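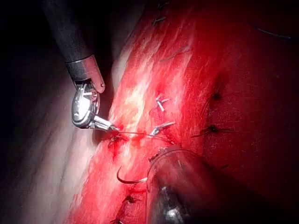

Print | E-mail

I've been meaning to write about the sleeping bag zipper for weeks, so today's the day, coffee in hand, dog asleep on my foot.

Some background first. We bought two Eluteck bags the year we moved out to Podberg, mostly for the cabin trips, and they have been wonderful, warm and ugly and a shade of mustard that hides everything. Then in November the zipper on mine started splitting open behind the slider. You'd zip it all the way up, feel very pleased with yourself, roll over once and find your knees out in the cold. I put up with that for an entire weekend at the lake before I admitted it wasn't going to heal.

So I did what I always do and went straight to buying a new one. I had it in the cart! Then I saw the shipping (don't ask) and closed the laptop in a huff, and the next morning I went digging in the hall closet for my grandmother's sewing box instead.

I should say that I don't sew. I can put a button on, and I once hemmed a pair of curtains so badly that one side sat on the floor and the other side hovered over the baseboard for four years. What I do own is a ridiculous amount of thread, because I inherited it, and a set of small pliers from my bead necklace phase.

The slider was the problem, by the way, and the teeth were fine. When a zipper closes and then pops open behind the slider, the slider has usually worn loose and stopped pressing the two sides together. I squeezed the back end of mine with the pliers, a tiny bit on the left, a tiny bit on the right, tried it, squeezed again. It held! I zipped it up and down in the kitchen for ten minutes like a kid with a new toy. If you try this, go gently, because those cheap sliders will crack, and then you're off to the store for a new one like I was with the tent bag (a story for another day, it involves swearing).

Well, that went to my head. I decided I was a person who mends things now, and I pulled out every single item in the house with a hole in it.

First up was the Mägi backpack, the gray one I take everywhere, with a shoulder strap hanging on by what looked like three stitches. I used the heavy waxed thread for that and a leather needle, and I broke the needle, and then I broke the other needle. In the end I poked the holes first with an awl and went through them by hand with a backstitch, which is just going one step back for every two forward. It took me two evenings and most of a baking show. The line of stitches wanders all over the place, but I've been hauling library books around in it ever since and it hasn't budged.

Then came the wool sweater with the moth hole in the elbow. I learned to darn from an old booklet I found in the bottom of the sewing box, and I am completely hooked. You weave a little patch right across the gap, over and under, over and under, and there's a point about halfway where it stops looking like a mess of string and turns into cloth. I used bright orange yarn on a navy sweater. My family has opinions about this. I have worn it every day so far this week.

I also spent a very happy afternoon at the flea market over in Jandov, where a stall in the back corner sells old haberdashery by the scoop. I came home with a darning mushroom, a tin of snaps, two yards of elastic I will never use and a card of hooks and eyes with the original price still penciled on it. The whole haul cost less than lunch. There was a jar of loose buttons too, with a label on the lid saying 600, and I would love to know whether that's true, but I left it there because I have buttons at home. (I've been thinking about that jar ever since.)

A few things I wish I'd known at the start: cut your thread shorter than you want to, about the length of your forearm, or it'll knot on you every time. Sit by a window. Get the decent needles, they cost a couple of dollars more and you'll stop stabbing yourself. And wash the thing before you mend it, please, I learned that one with a pair of hiking socks.

Still in the pile: one duvet cover, the dog's raincoat, and the curtains. I'm looking at the curtains right now. I might do the raincoat first.

Print | E-mail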